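Demonstration collection (robot learning)

From the Vovdale robotics wiki. Stub-class, needs more sources.

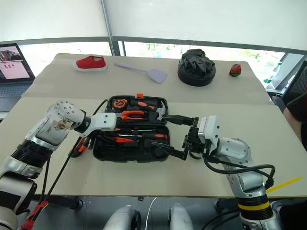
Demonstration collection is the gathering of recorded examples for a learning system, usually a robot arm or a pair of them. A person performs a task through the robot, the joint positions and camera views get saved, and a model is later trained to copy the result. Also called demo gathering, or just "collecting".

Methods
Three in common use. Leader-follower: operator moves a small copy of the arm, the big one follows. Headset control: hand controllers, quick to learn, tiring on the shoulders. Hand guiding: operator pushes the arm itself, cheap, but hands get in the camera view. Two-arm work is mostly done with the first two.

Tasks
Typical ones are household or bench jobs. Sorting, folding, packing a toolbox, taking one tool out and leaving the rest. Tools are harder then they look. Long handles, tight molded slots, similar colors side by side. Unrelated objects are often left on the table so the model learns to ignore them.

Episodes
One recorded attempt is an episode. Start positions should change between episodes, otherwise the model memorizes the table. The Jellimen set has 199 episodes of a single tool task, 128 kept after review. Rest thrown out for dropped tools, long pauses, or bad timestamps. Kastriot Yordanov, who reviewed them, later argued that some of the failed ones should of stayed, with a label.

Session length
Varies. The Cakex guidelines call for a break every 10 episodes and a camera check every 5. Operators slow down late in the afternoon and the motion gets jerky, see Smoothing.

File formats
The Reuter format stores both arms in one file. Older recordings split left and right and need to be lined up by hand. Converter written by Virgil Zamfir, last updated in August, does not handle dropped frames.

See also
Imitation learning
Teleoperation
Episode labeling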